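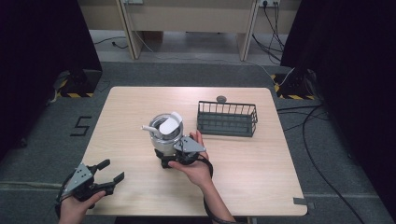
*Steel mug, lid ajar, on a light wooden table*

Subject: Re: Woldegiorgis sitter index — dates on the loose sheets

Mebrat Adugna wrote on Friday:

> The catalogue gives the pencil portraits in box 15 as "before the move to the Dedis studio". Lulier's handlist puts the same sheets after it. Which do we follow for the online records? Also, is sheet 744 a study for the etching or a copy from it?

Mebrat,

Follow the handlist for sequence, but leave the date field as a range. Lulier saw the sheets before they were trimmed and noted the inscriptions on the lower margins, most of which are now lost. The catalogue entry was compiled from the mounts.

Sheet 744 faces the same way as the printed impression. A study transferred directly to the plate would normally be reversed, so I lean towards a copy — though Woldegiorgis did use a mirror for at least one plate. Please enter it as "related to the etching" and put the question in the notes field.

Two corrections while you have the file open:

- The sitter in sheet 400 is Tsegereda Assefa, per the letter Hamdia Derese transcribed. Delete "unknown woman in a shawl" from the title and keep it as a former title.
- Sheet 100 is black chalk, not charcoal. Selamawit Demissie checked it under magnification in November.

The colour scans of the versos are still at Zuvau. I have asked for the uncropped files, including the grey scale.

Kusum Upadhyay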